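**Koltwood Precinct Forum / Public Realm / Shade and seating on the forecourt**

**T. Fung (Tsung-han Fung)**
Members are advised that submissions on the draft Public Realm Plan close at the end of August. The draft allocates 13 new trees to the streets and 4 to the forecourt. I would ask that this ratio be reconsidered.

**lotora_tenant**
I do not support the change. The forecourt is licensed for gatherings of up to 600 people, and tree pits would reduce that capacity. Movable planters would be the more prudent option.

**T. Fung**
Planters were trialled at the Lotora end and the plants did not survive the summer. The paving is grey concrete and there is a great deal of it. 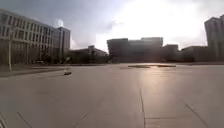

**kerbside_m**
Planters fail when no party is assigned the watering. The draft is silent on maintenance, and I would want that settled before any species is discussed.

**lotora_tenant**
Agreed as to maintenance. My objection to in-ground planting stands.

**T. Fung**
Noted. I will lodge a submission seeking a watering schedule and fixed seating along the footpath side. Members who favour planters should lodge separately.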